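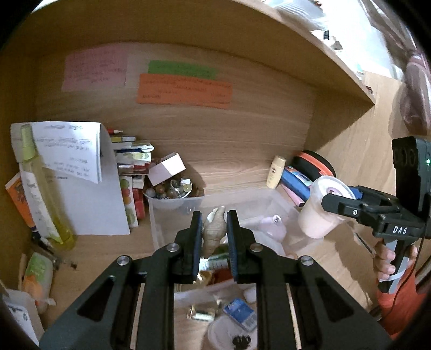 Pretier Boychuk

Writing House Rules for a Shared Gripper Bench
Project report, revised Sep 8, 2018

1. Why rules

The project began as a search for a standard. I assumed that somewhere there would be a short, sensible document telling students how to work with hand-held grippers in a furnished room, and that my job would be to find it, cite it and go home early. What I found was a good deal of writing on industrial arms behind fences. It was very firm about fences. We do not have a fence. We have shelves.

So the aim changed. I would write a set of house rules for the Oltimstead bench, try them on the people who work there, and report which ones survived. My first draft had 16 rules. The final one has nine, and I still think two of those are showing off.

2. The work the rules have to cover

Most of our sessions are tidying and retrieval in ordinary storage. A wooden cubby is a good test of a rule because everything in it is a different kind of problem. A spray bottle is tall and top-heavy. A seashell has no flat sides to speak of. A bowl of marbles and beads is, from a safety point of view, a floor hazard waiting for an elbow. Then there is the small stuff, like a plastic cup with a lid, which looks like the easy one until you have to decide whether to hold the cup or the lid.

Two grippers often go into the same cubby at once. The first draft did not mention this at all, which tells you how much time I had spent at the bench when I wrote it.

3. The rules as adopted

Rule 1. Look over the shelf before reaching in. Anything that can roll gets named out loud.

Rule 2. One gripper moves while the other waits. Waiting means fingers open and still.

Rule 3. Grip the body of a container, never the lid, unless the task is the lid.

Rule 4. Bottles with liquid in them stay upright. If a bottle is leaning on something, that something does not get moved first.

Rule 5. Check the finger pads and the screws at the start of each session. A screw that turns by hand ends the session until it is tightened.

Rule 6. Notes stuck to the back wall are part of the room. Leave them where they are.

Rule 7. Long sleeves are pushed up or fastened at the wrist.

Rule 8. Nothing is stacked higher at the end than it was at the start.

Rule 9. If you are not sure whether a move is allowed, stop and ask, then write the answer in the Prendeo log.

4. Trial

The rules were tried over 100 retrievals. I stood nearby with a clipboard and was popular. Rule 2 was broken more than any other, usually by people who felt the other person was being slow. Rule 4 was never broken, possibly because everyone can imagine mopping. Rule 7 produced the longest argument of the project and, by my notes, no change in anyone's sleeves.

Rule 9 worked better than I expected. The log gained eight entries, and most of them were fair questions I had not thought of. One asked whether a box resting on another box counts as a stack. We decided it does. I regret opening the subject.

5. What I would change

Rule 5 needs a drawing. "Check the screws" means one thing to the person who assembled the gripper and something much vaguer to everybody else. Rule 3 needs a line on cups with labels, where a label may slide under the pads.

I would also write the rules at the bench instead of in the library. The seven rules I cut were all library rules, including one on evacuation routes for a room with a single door.

The next review is due in December. Copies of the current sheet are kept with the log.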